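Gudley Repair Café is looking for menders, makers and hosts

Posted 6 January 2023

Do you like fixing things? Have you ever brought a toaster back from the dead, darned a favorite sweater, or talked a friend through changing a bike tire over the phone? Then we would love to hear from you!

Gudley Repair Café opens its doors in June on the ground floor of the old Fillthorpe building, and we are putting together our first group of participants now. People will bring in broken things from home, sit down with someone who knows a bit about them, and try to get them working again. Visits are free. There's coffee, and there will be cake whenever one of us gets around to baking.

We need people who can help with:

Small appliances and lamps
Clothing, zippers and hand sewing
Bikes and strollers
Wooden furniture and toys
Anything with glue (we are serious, glue is a whole subject)

You don't have to be a professional. Several of us learned everything we know from library books and from ruining our own stuff first. What matters much more is that you like working next to another person and can explain what you are doing as you go, because visitors stay at the table and do as much of the repair as they can.

We are also starting a table for household odds and ends, the cups, tubs and bags that usually go straight in the trash. If you have a good idea for giving them a second life, come and teach it to the rest of us. Kids' projects are very welcome.

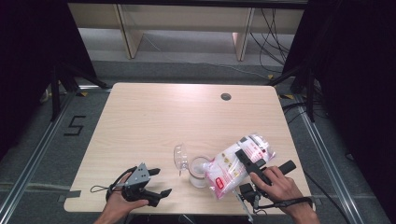 Cup, round container and plastic bag on the table.

Not a fixer? We need hosts just as much. Hosts greet visitors, write down what they brought, match them with a mender and keep the line moving – it's a lovely job if you enjoy meeting your neighbors and hearing the story behind a music box or a three-legged chair.

What we ask of you: one afternoon a month, plus a short get-together before opening so that everyone can find the fuse box and the tea towels. You need to be 18 or older to sign up on your own. Younger helpers can join with a parent or guardian. These are unpaid roles, but we cover bus fare and parts, and basic tools are provided. Bring your own if you are fond of them, and please put your name on the handles.

We have room for 11 menders in the first round. If we get more offers than that, we'll start a second group right away, so don't hold back!

To take part, send a few lines to Kamran Ghaffari at the Gudley Repair Café desk, or drop a note in the box by the Fillthorpe entrance. Tell us what you like to fix, what you would like to learn, and whether you can manage stairs while carrying a sewing machine – the storage room is one floor up.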